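Pluvedach opens its grip comparison to outside teams

We spent the winter trying out handheld grippers side by side, and now we want other people's hands on them too

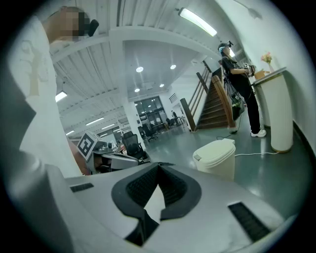

What we're announcing

RASTHAM, January 7, 2018. Hello from all of us at Pluvedach! We're a small test shop in Rastham, we compare grippers and the cameras and controllers that go with them, and today we're opening our handheld gripper comparison to teams from outside the company. We're also putting out our first set of results, which covers 1,013 recorded grasps made with two handheld grippers, the Ollusberg and the Wan.

I'm writing this one myself instead of handing it to an agency, so please forgive me if it wanders a bit. I've held both of these things for far too many hours and I have opinions.

How we ran it

Both grippers are the kind you carry. You hold one in your hands, walk up to whatever needs picking up, and close the fingers yourself while the recording runs. In part of the sessions the person also wore a camera on the head, so we had a second view to set beside the one from the gripper. We tried working alone and we tried working with two people in the same room, each with a gripper, which was a lot more fun and also a lot more trouble (more on that below).

We ran the trials in our own open workspace, with desks and office chairs and a staircase with a wooden handrail. We did think about building a proper booth with plain walls. In the end we liked the ordinary room better, as that's where our customers are going to be standing when they use one of these.

The Wan got 585 grasps and the Ollusberg got the rest. I know, that isn't an even split. We lost most of a morning on the Ollusberg to a loose connector and decided to publish what we had. The connector has been replaced and we'll even things up in the next round.

What we found

The Wan weighs 640 grams with its battery in, and you feel every one of them by the end of a long session. What you get for it is a very steady grip. The fingers close evenly, the trigger has a nice firm stop, and I hardly ever had to go back for a second try on small boxes. It was the one I reached for when the object was awkward.

The Ollusberg is easier on the wrists and much quicker to get going. You switch it on and it's ready, where the Wan wants a short calibration each time. It's also the better one for reaching low or working close to a wall. On soft objects, though, its fingers tended to slide, and we wrote that down every single time it happened. Different finger pads might fix it. We've got three kinds on order and we'll test them all.

Then there are the cameras. With the gripper camera alone we got a close look at the fingers and not much idea of where the person was headed next. Adding the head camera helped more than I expected! Going through the recordings, we could tell much sooner which object somebody was about to pick. The price is comfort. Head straps that feel fine at first get annoying, and we now take a break every 25 minutes whether anybody asks for one or not.

Working in pairs was where the controllers showed their differences. The Wan controller kept two recordings lined up with no help from us. The Ollusberg controller drifted a little, and we had to line the files up afterward by clapping in front of both cameras at the start. It works fine, it's just one more thing to remember.

If you're asking me which one to buy, I'd say the Wan for careful work and the Ollusberg for long days on your feet. I wouldn't be unhappy with either.

Come try them

Starting in March, any team that builds, buys or is simply curious about handheld grippers can book a half day with us in Rastham. You're welcome to use ours or bring your own. We'll set up the cameras, run the same list of pick-and-place tasks we used ourselves, and send you home with all of your recordings. There's no fee for the first round. The one thing we ask is that you let us add your results to the comparison, with or without your name on them.

Please wear comfortable shoes, and leave the big earrings at home if you plan to use a head camera. They catch on the strap.

The full results, our task list and the notes from both grippers are available on request from the Pluvedach office, and so is the booking form. Reporters who'd like to try a gripper for themselves can ask for a slot too.

About Pluvedach

Pluvedach tests and compares grippers, arms, cameras and controllers at its workspace in Rastham. We buy the equipment we test, and we publish our task lists so that anyone can repeat the work.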